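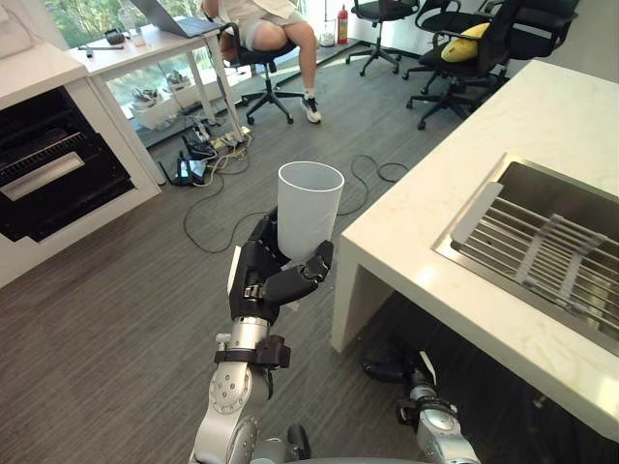
Fig. 1. Kokex hand holding the white cup upright, beside the sink counter.

Home | Projects | Reports | People | Contact
4 min read

Is the five-times-dearer hand worth it? Gripper trials, July
Védís Snorradóttir and Radomír Beneš

Our supervisor, Morenike Olaniyan, asked us to compare the fingered Kokex hand with the plain two-jaw Staken gripper. The Kokex brochure promises "human-like" handling. We had our doubts, and still have most of them.

Each gripper made 400 attempts at lifting a cup and setting it down by the sink. The Kokex dropped or tipped it 56 times, the Staken almost 300. That sounds settled, but the Staken ran on old jaw pads and we tuned the Kokex for two weeks first – hardly a fair race.

Cups also suit curled fingers. We tried no plates or cutlery, so we can't say much about kitchens in general. Grip force was read from motor current, and we don't trust those numbers enough to print them.

Next step: new pads, equal tuning time, then the same runs again.

Related reports
Warrier controller: delay tests
Wrist cameras at Ploltthorpe
Hafþór Juhl: Soft pads on hard jaws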